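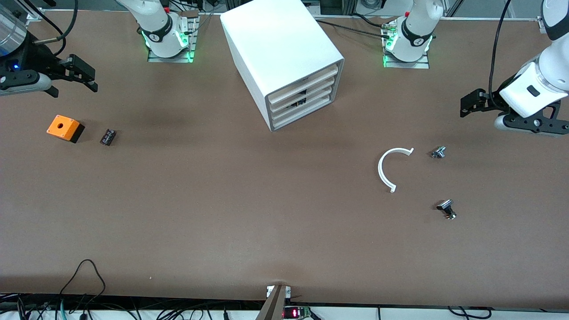
Re: Stock fingers or the Gomberg set for small panel parts?

Thanks to everyone who answered, including the two of you who answered a different question. I've now had both sets on the bench, so for the archive:

The job is picking up pushbutton enclosures and the bits that go in them - knobs, threaded parts, the odd curved piece of white plastic - off a bare tabletop, with an arm at each side. Both arms wear a similar black two-finger gripper. I did 252 picks with the Gomberg fingers and 210 with the stock ones. The numbers differ because my patience did.

Enclosures: no contest, either set will hold one all day. Knobs on a threaded shaft, lying on their side: the stock fingers close on the cap and the whole thing pivots until the shaft is pointing wherever it likes. The Gomberg ones have a shallow groove and behave much better, dropping 17 for the whole run. The stock set dropped more than that before lunch.

The C-shaped piece is a nuisance with both. Grab it across the middle of the curve and never by the tabs at the ends. I lost most of an afternoon to the tabs.

Mesfin Mersha wrote:

> Before you spend anything, check your closing force. The Vavel
> controller ships with it set at 6 on its own scale, and at that
> setting you could pick up a house brick and not much else.
> We halved ours and the stock fingers came good.
> Also, are both arms working from the same table height? Ours
> weren't, and we blamed the grippers for a month.

Mesfin, you were right about the force and I'm trying to be gracious about it. Halving it helped the stock fingers a fair bit on the small metal parts, though the knobs still swivel. Table height checked and it's the same for both arms. I was rather hoping it wouldn't be, as that would have been cheaper.

Next up is the Helto camera, assuming I can find a spare socket for it. If anyone has run one over a reddish-brown surface, I'd like to know what colour settings you landed on. Mine thinks the tabletop is a part, and keeps offering to pick it up.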